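Workshop notebook — dye bench, January

Second go at the madder bath for the Gurness order. First lot came out brick, they want something nearer rust. Same wool, Graller 2-ply, scoured last night and left in the bucket with the lid on. Lid had slipped. Smells fine.

Weighed out 200 g dry before scouring, so all percentages below are on that. Alum at 10 per cent, dissolved in the small jug first this time (last time I tipped it straight in and got a gritty patch on the bottom of the pan, took ages to shift). Cream of tartar left out on purpose. Want to see if that's what pulled it towards brick.

Mordant bath up slowly, lid half on. Thermometer in the big pan is sticking again, had to tap it. Went and did the labels while it came up.
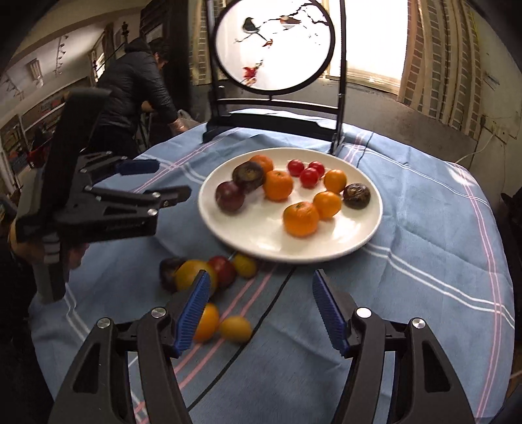
Page last changed: January, 16:40

Skeins out of the mordant, squeezed, not rinsed. Madder had been soaking in the blue bucket since yesterday, liquid already a good strong colour. Strained through the old pillowcase and kept the bits for a third bath.

Recipe card says to hold it under a simmer for an hour. I let it creep up twice. Brown starts to come out of the root if it goes too hot, so if this one is dull that's why and not the missing tartar. Annoying, two things changed at once. Should of used the small ring.

Batch no. is 3374, written on the tag in pencil. Please don't use the felt pen on tags, it ran into the last Lema skeins and I had to cut a yard off each one.

Chalk — a pinch, going by the Rellari notes, who have hard water anyway. Ours is soft. Colour shifted almost at once, warmer. Wish I'd weighed the pinch. Next time weigh the pinch. 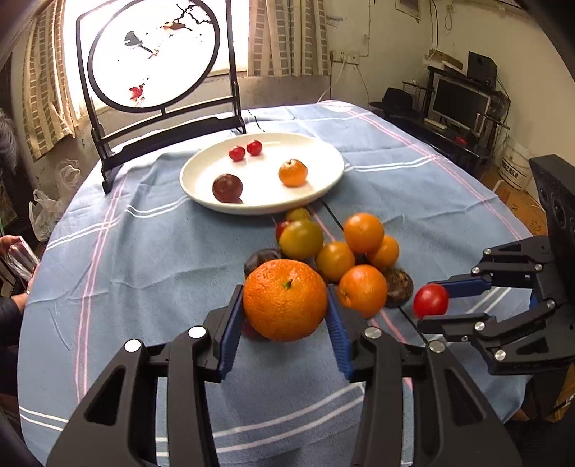

Left them in the bath to cool with a plate on top to keep everything under. Turned them once when I remembered. There's a pale bit where the figure-of-eight tie was too tight on one skein, so retie looser with the cotton, and don't use the nylon stuff, it slides.

Weighed one dry skein from the first lot for the invoice, 179 g with the tag on. Need to redo without tag.

Colour when wet: between rust and the inside of a flowerpot. Dries lighter, always does, so no judging till tomorow. Snip from each skein goes on the card next to the first lot, by the window, not under the strip light.

To do
Third bath from the strained bits, half a skein only
Repeat this one WITH tartar, small ring, keep it cooler
Order more alum, tub is down to the scoop
Clean the pillowcase before it goes mouldy again
Ask Gurness whether the rust sample they sent was wool or cotton, it matters and the letter doesn't say

Pan is still full. Leave it, I'll empty it first thing.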